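Subject: Re: [hall-users] Lining and fixing the long curtains
From: Guangming Hao
Date: March 8, 2018

Answers to the points from the last round, in the order they came up. I have left the earlier message at the foot for those who joined the list since. 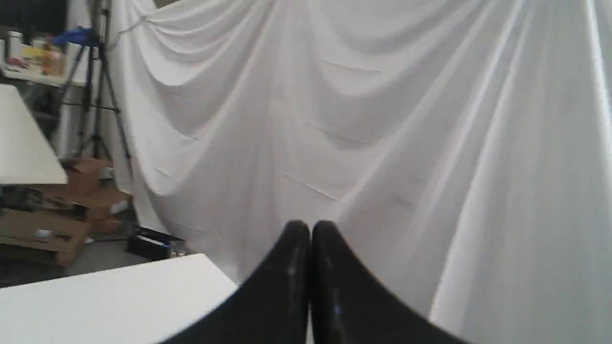
1. Fabric

The white cloth hangs in deep folds and I would keep that fullness in the finished curtains. For the long wall I suggest we stay with plain cotton, medium weight, bought unbleached if we are going to wash it anyway. Faner quoted for 4 bolts. Dalta were cheaper per metre but their cloth is narrower, and by the time you add the extra seams there is very little in it. I also don't like seams on a plain curtain where the light comes through from behind.

Wash it before cutting. The last lot came up short at the hem after one wash and we had to let down every panel. If the cloth is too much for a home machine, the launderette by the station has two big ones.

2. Drop

The finished drop is 248 cm on the window side. I measured at both ends and in the middle and the floor is level enough to use one figure. Add 15 cm for the bottom hem, turned twice, and 8 cm for the heading. Please don't take the old curtains as a pattern. They were made for the previous rail, which sat lower.

3. Width

The rail is 422 cm long. Someone asked whether one and a half times fullness would do. It would cover the window, but cotton this plain looks mean when it is stretched out, so I have worked on double. That gives 844 cm of cloth before side hems. If money is tight I would sooner drop the lining than the fullness.

4. Lining

I am in two minds. Lined curtains hang better and keep the draught off, and the room is cold from October onwards. Unlined ones can go in the wash without a fight. The Fondance evenings need the room dark for slides, and plain white cotton will not do that with or without an ordinary lining. Separate blackout blinds behind the curtains would be the sensible answer. Carrillo do a roller blind in the right length and I have asked them for a price.

5. Heading

Pencil pleat tape, the 75 mm sort with three rows of pockets. Knot the cords at one end only and leave the other end long, wound up and tucked in. Do not cut them. Two of the present curtains can't be flattened for ironing for exactly that reason.

6. Cost

With the Faner cloth, tape, thread and hooks I get to 671 pounds. That does not include blinds or lining. I can send the working to anyone who wants it, it is one page.

Could replies about the blinds go under a new subject line please, so the two don't get mixed up again.

Guangming

On the earlier thread, it was written:

> Before anyone orders anything, can we settle a few things? I am happy
> to sew but I need to know what I am sewing.
>
> What fabric, and who from? I have seen two names mentioned and no
> prices.
>
> What is the drop? I have three different measurements written down
> and they can't all be right.
>
> Would one and a half times the width be enough? It would save a good
> deal of cloth.
>
> Are we lining them or not? If we are, I will need a bigger table, and
> a second pair of hands for the pinning.
>
> Which heading tape? I have a roll of the narrow sort left over from
> August but I doubt there is enough on it for the whole rail.
>
> And a total, if someone has one. I can start once the cloth is washed
> and dry. My machine is back from its service and sews straight again.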